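Filed under: Bench Notes
4 min read

August 1, 2025

Back on the parts fixture today. The claim from Welville, repeated in the last two updates, is that a printed tray with a place for every part makes a tower rebuild faster and cuts down on bent pins. I'd like to believe it. So far I have one good afternoon and a lot of enthusiasm from people who didn't do the rebuilds.

What I'll grant: the processor recess is good. The chip sits square, heat spreader up, and you can get at it by the edges without chasing it over the slotted table, where anything small ends up down in a rail. The long slot for the memory is fine too, though the retaining blocks are taller than they need to be and I keep catching a knuckle on them.

Less sold on standing the drive and the expansion card upright. It saves room on the tray, sure. It also puts the two tallest parts where a sleeve can find them. I leaned across for a screwdriver in March and took the old holder clean off its base. The new one is thicker. We'll see.
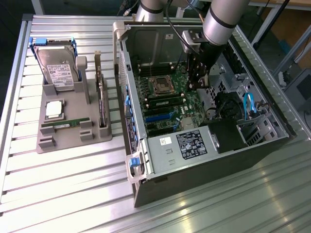 Soremlow wrote back that the time savings only show up after the first 5 builds, once your hands know where everything goes, and that I should stop timing until then. Maybe. It's also a handy thing to say when the early numbers don't look good. I asked for their own timings and got a paragraph about workflow.

Order I'm using with the case lying on its side: processor first while the socket is open, then memory, then card, then drive in its blue caddy. The Kumsa sheet puts the drive second. Can't see why. It puts a cable across the board before you need it there.

Still bothering me:
- overhead light off the aluminum. Bad glare toward the lower right of the table. Try a matte mat under the case.
- case handles stick up and get in the way of the wrist. Leave them on for now so the runs match.
- card slot in the fixture is a hair loose. Tape, or reprint?

Plernley wants 400 of these trays quoted before anyone has worn one out. I'd print 2 and abuse them for a month.

Next session: same order, no talking, clock on.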